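Review: the Prellow seed tray set with heated base

August 23, 2023

I have grown vegetables and flowers from seed for many years, mostly on windowsills, and last January I bought my first heated propagator. It is the Prellow, the middle size, with 70 cells. I did not want to write about it after one month, like many reviews do. Now I have used it for a full spring, and again in summer for the winter cabbages and the biennials, so I think I can say something useful.

What is in the box

You receive a heated base, a tray with the cells, a drip tray that goes between the two, and a clear lid with two small vents. There is also a felt mat, which the instructions call optional. The cable comes out of the short side and is long enough for me, but if your socket is behind the furniture you will want to measure first. The instructions are one folded sheet. The English part is short and clear enough, except for the paragraph about the thermostat, which I read four times and still did not understand.

Assembly is not really needed. You put one part on top of the other. The lid sits a little loosely on one corner of mine. I wrote to the shop, Aoun, and they sent a second lid without any discussion, and the second lid was loose on the same corner. So I suppose it is made like this. It does not let out much warmth, but if you lift the whole thing by the lid you will be sorry.

The heat

The base has three settings. On the lowest, the compost was 19 degrees in my spare room, measured with a kitchen thermometer pushed into a middle cell. This is good for tomatoes and for most of the annual flowers. The middle setting I used for peppers and aubergines. The highest setting I tried one time only, and the compost on the surface dried out before the evening, so I went back to the middle.

The outside cells are cooler than the middle ones. I think this is the same with every propagator in this price class, but the instructions should mention it. After I noticed, I put the lettuce and the sweet peas along the edges and kept the centre for the plants that like to be warm. In this arrangement I was quite happy with it.

How the seeds came up

I sowed 152 seeds in the first round, because in the small things like snapdragons I put more than one in a cell. The tomatoes were up in six days, the basil in five. The chillies took almost three weeks, and two varieties did not come at all, but that packet was old and I do not blame the tray. Cosmos and zinnias were too fast, if such a thing is possible: they touched the lid before I had pots ready for them. Next year I will sow them last.

For comparison, I had an unheated Dullatura tray on the same windowsill, with the same compost and some of the same seeds. The tomatoes there needed twelve days. In May, when the room was warm by itself, I could see no difference any more between the two. A person who only starts to sow in late April can save the money.

Watering

This is the part I like least. The felt mat should bring the water up from the drip tray to the cells, and in the middle it does this very well. At the two ends it does not lie flat and the cells there stay dry. I tried to press it down with small stones, which helped a little. In the end I took it out and watered from below by hand, every second day, with a jug. If you go away for a weekend in March, please do not trust the mat.

The cells themselves are better than I expected. The holes at the bottom are large, so you can push the plug up with a finger and the roots stay together. Two cells have split on the rim since January. The cheap trays I had before were finished after one season, so I can accept this.

Cleaning and storing

Everything except the base can go in warm water with a little soap. The base must be wiped with a damp cloth only. There is a groove all around it where compost collects, and you need an old toothbrush to get it out. When it is clean, the parts stack inside each other and fit on top of a wardrobe.

Against the Drodine

Many people in our group have the Drodine, which is bigger and has a real thermostat with numbers. I borrowed one for two weeks. It keeps the temperature more evenly and the lid closes properly. It also takes the whole windowsill, and it costs nearly double. For one household with a few pots on the balcony I would not choose it. For somebody who grows plants for the summer sale it makes more sense. We had 273 young plants on the sale list this year, and most of them began in a Drodine.

My opinion

Good: quick germination, strong cells, sensible size, friendly shop.
Less good: the mat, the loose lid, cooler edges, the thermostat paragraph.

I give it four out of five. I will use it again in January for the chillies, this time with new seed. 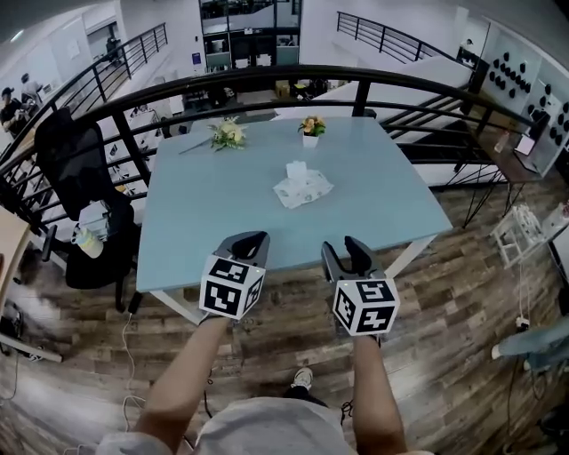
Windowsill and Balcony Growers – Equipment Reviews Team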